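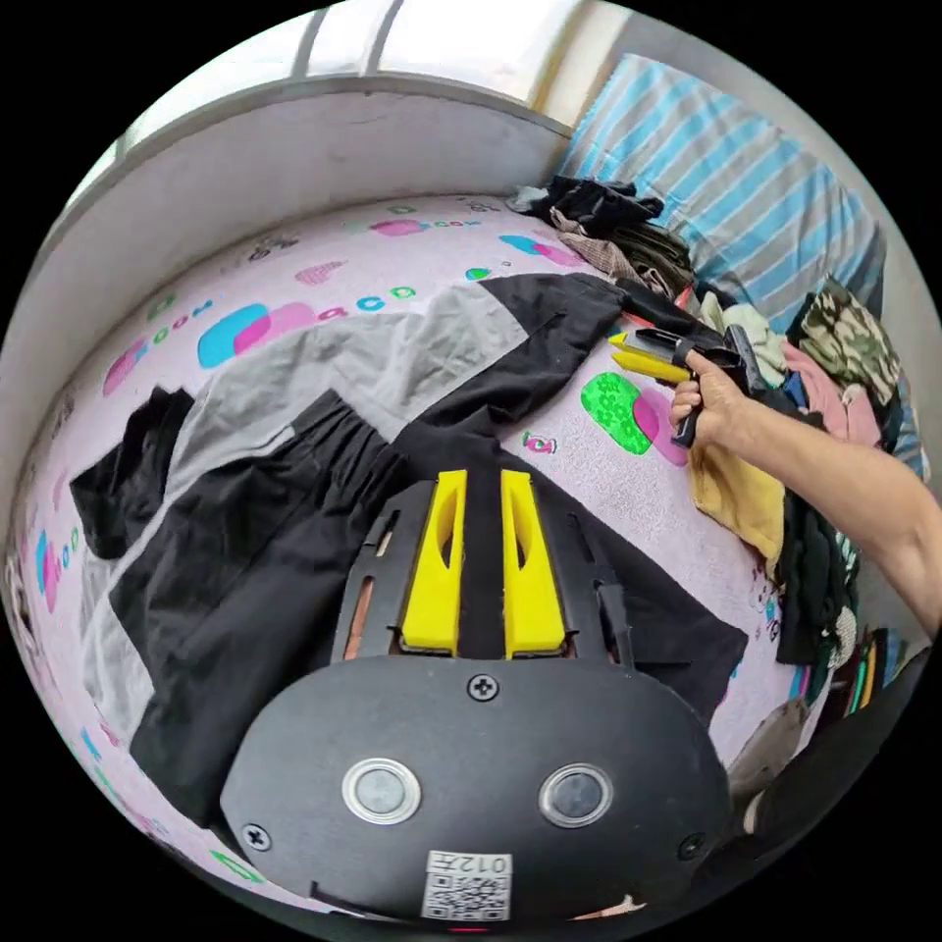
Clothes sorting and folding on the bed, both grippers in use.

Hi Wiebke,

February report for the Trerkel folding project, a bit longer than usual because we had a fault and I'd like you to get the whole story from me. Short version: we lost a chunk of recordings, one person got a pinched finger (she's fine!), and we're back to work with a smaller total than I promised you.

First the number. We planned 800 usable folding runs for the month and finished with 626. Shirts and towels went great. Trousers are where it all fell apart, and the ones with elastic waists were the worst of the lot, which is a shame as they were the ones I was most looking forward to.

So, the fault. The hand-held grippers record how far apart the two fingers are while you work the trigger, and the robot arm learns from that number together with the video. Kidus was running the first replays of trousers on the arm and it kept letting go of the waistband halfway through the lift. Every single time, same spot. We blamed the arm (naturally), then we blamed the fabric, and I spent a whole afternoon on the arm's grip force settings, which I would love to have back.

Then Chutima put one of the grippers next to a ruler and squeezed it slowly. The screen said closed while there was still a clear gap between the fingers. The zero point had slipped! We went back through the logs and could see it creeping, a tiny bit each session, and it got worse after long runs with thick fabric. Abelardo opened the thing up and found that the little part that carries the finger motion to the sensor had worked loose on its shaft. Hard squeezing on bunched-up cloth makes it turn. I've written to Zieliński, who did the assembly for us, and asked if other units from the same batch could have it. No answer yet.

We threw out 200 runs. I did try to rescue them by shifting the numbers, but the slip isn't steady within a run and I didn't trust what came out. The raw files are still on the Wullthorpe drive in case somebody smarter wants a go.

Now the finger. While we were chasing all this, Chutima was holding a gripper by the finger end with one hand and checking the trigger with the other, and it closed on her fingertip. Red mark, no broken skin, and she was back at it after a cup of tea. I logged it anyway. My mistake was letting people test a suspect gripper with no written steps. We have a page of them now: hold it by the handle only, use a foam block for the squeeze test, and put it down before anyone reaches in between the fingers.

What we changed:

- squeeze test against the foam block before each session and again at the lunch break
- thread glue on the loose part in every gripper we have
- a warning in the Doder software if the closed reading drifts during a run
- trouser sessions are shorter, with a check between them

Money: repair parts, glue and foam came to $3,206 including the spare sensor boards, and I'd like to take it from the travel line if that's okay with you. Eun-seong Ma has the receipts and will send them over separately.

For next month I'd like to redo the trousers first and leave the bedding for later. Could you let me know if the lower total causes trouble on your end? I'm happy to hop on a call, mornings before 10 are best.

Trerkel project office | Contact us | © Trerkel, all rights reserved | Back to top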